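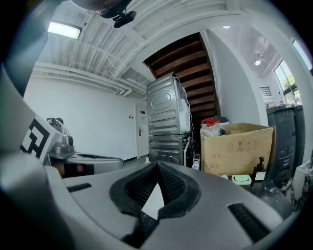
**Ellery**
*Blogger and part-time gadget tester*

So the Stoltix hand-held gripper kit has been on my bench since September, and I've finally got opinions! You squeeze, the gray jaws close, and it records what you did so a robot can learn it later. The ribbed black V pad is my favorite part. It took hold of a pump bottle on the first try (soap dishes are trickier, go in from the side).

Setup took me 15 minutes, and 8 of those went on finding the right cable. Battery life is fine for 2 hours. My wrist is less fine, so I'd love a lighter shell.

Spare pads are $85 a pair, ouch. I'd still buy the kit again, and I'm trying the Clenport one next month.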